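# Leftover paint finds a new home on Vakano Street

VERKERO – If you have a half-full can of paint sitting in your basement, and most of us do, there is now somewhere in town that would love to have it. The Lastel Paint Exchange opens its doors on Vakano Street this Friday, in the long brick storefront that older readers will remember as Woldegiorgis Hardware. 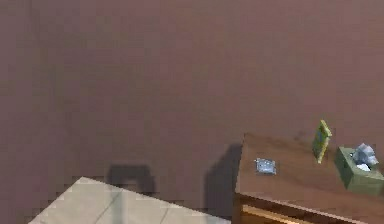
*A muted red-brown wall with pale cream-to-tan tile and gray grout.*

The idea is a simple one. People drop off the house paint they no longer want, the exchange sorts it and mixes like with like, and the results go back out the door in fresh cans at a price nearly anybody can manage. Small sample jars cost 50 cents. Full gallons cost more, depending on what went into them, but the plan is to keep every interior color well under what you would pay for new.

The person behind it is Bezawit Degefa, who painted houses in and around Verkero for years before her knees asked her to find something else to do. She still talks about color the way some people talk about their grandchildren, and a quick visit to the shop this week turned into a very long and very pleasant one.

"Every job ended the same way," she said. "The last coat dries, the family is happy, and there I am in the driveway with three cans nobody is going to open again. They say, leave it in the garage, we'll want it for touch-ups. And then they move, and the next people have a garage full of somebody else's touch-ups."

For a long while she took the cans home herself. Her own garage filled up, and then her sister's did, and at that point, she said, it was either open a shop or stop being invited to dinner.

Word got around before the sign was even up. By the time the shelves were in, the exchange had already taken in 1,000 cans, most of them from people who simply knocked on the glass when they saw a light on. They have been stacked along the back of the store by color family, and walking past them is a bit like walking through every dining room in Verkero since the bank moved across the river. There is a great deal of beige. There is more mint green than you might guess, and a whole shelf of a dusty pink that Degefa believes must have been on sale one spring.

The earthy colors are her favorites, and she would like to see more people give them a chance. Customers tend to be nervous about a brown with red in it, she said, and they come in asking for white when what they really want is a room that feels settled in the evening.

"Put it across from a window and live with it for a week," she said. "If you have pale tile or a light floor, it will sit beside that very nicely. A color like that does its best work when there isn't much hanging on top of it. People rush to cover it up with pictures, and I always tell them to wait a little."

Mixing is done in small batches at the back, where the hardware store used to cut keys. Cans that have been frozen or have gone sour are turned away, and so is anything oil-based, at least to begin with. What passes is strained, stirred together with its neighbors and brushed onto a card, and the card goes on the lid so that you know what you are buying. Since no batch can be repeated exactly, Degefa advises buyers to measure their walls first and take home a little extra. She has a chart by the register and is glad to do the arithmetic with anyone who brings in the length and height of a room.

The Woldegiorgis family, who ran the hardware store for two generations and still own the building, have let her keep the old oak counter, along with the bell on the door and the rolling ladder. The drawers behind the counter still carry their handwritten labels, so you will find stir sticks under "hinges, brass" and masking tape under "hooks, misc." There was some talk of relabeling them. Degefa decided she liked them too much.

Naming the colors has become a sport of its own. The first batches went onto the shelf with only a letter and a number, but visitors started making suggestions and it seemed rude not to use them. So far there is a gray called Bus Stop, a soft yellow called Second Helping and a blue that has been named twice, by two different neighbors who have not yet settled the matter. A jar for new ideas sits near the door, with slips of paper and a pencil on a string.

The exchange will also run an evening class for people who have never painted a room and would like somebody to show them how. It meets for seven weeks, starting in July, and covers the whole job from washing down the walls to cleaning the brushes at the end. Degefa will teach it herself. There is room for a modest group around the worktable, and she asks only that you wear shoes you don't care about. Sign-up sheets are on the counter, and you can put down a friend's name along with your own as long as the friend knows about it.

Friday's opening begins at 7 in the evening, with coffee, lemon cake and a sample jar for every household that comes through. Drop-offs will not be taken that night, as the floor will be full of people – please hold on to your cans until the following week, when the side door on the alley will be open for them. Parking is easiest behind the library, and the side entrance has a ramp.

Anyone bringing paint later on is asked to make sure the lid is on tight and, if at all possible, to leave the original label showing. A note about which room it came from is welcome too. It makes no difference to the mixing, but Degefa reads every one of them, and she has started pinning the best ones up beside the register. The latest reads, in careful pencil, "Upstairs hall. We were very happy with it."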